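A morning at Cirnen: rehearsing the kitchen line on screen

Cirnen runs the canteen kitchens for a group of office sites, and in January it opened its training floor to visitors from other caterers. I went with two colleagues from Werkstead. We were met at 10 by Katalin Pintér, who manages the plating staff and has done the job by hand herself.

The company tries out every new robot task in simulation before it goes near a real worktop. We spent the first half of the visit at the screens, watching a red item being handled over a pale green dish. 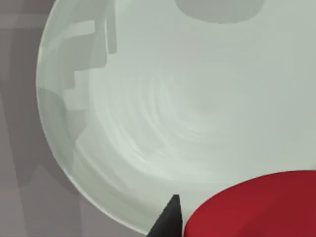 Reading time: 2 minutes

The simulation software is called Jestodon. Katalin said the team had put 889 trial runs through it for the plating job. Staff from the kitchen sit in on the reviews, two at a time, and mark the runs they would not accept on a shift. Their usual complaint is about the approach: the gripper comes in from above and takes up the space where a person would want to see the plate.

Before the project there were 70 people on the plating rota across all sites. The number is the same now, but the work is divided differently. Six of them have moved to what Cirnen calls cell minding, which means setting out the counter, starting the task and stepping in when it stops. They had a fortnight of training and a small rise in pay. One of the six told me she missed the talk on the line, as the minders work alone for much of the morning.

Counter layout took up more of the discussion than I had expected. In the simulated kitchen the plate, the chopping board and the dish rack share one grey worktop with a microwave, and the arm has to work among them.

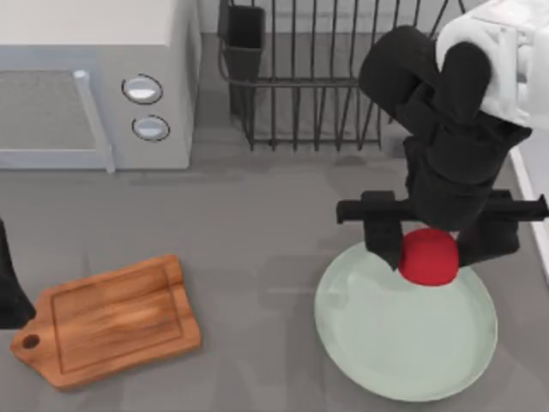 Real kitchens are less tidy, and the minders have asked for marked positions on the worktop so that the early and late shifts leave things in the same place. Szilágyi, the firm fitting the first site, has agreed to do this.

We asked about breaks. The old rota was built round the lunch rush and people ate when they could. With the minders, breaks are fixed and the task is paused if there is no cover. The shift leads were not keen at first, Katalin said, and two of them still are not.

The visit ended at noon with soup and a short question session. Cirnen plans another open morning on a Sunday, when the kitchens are shut and visitors can walk through the first site. Places are booked through the training office.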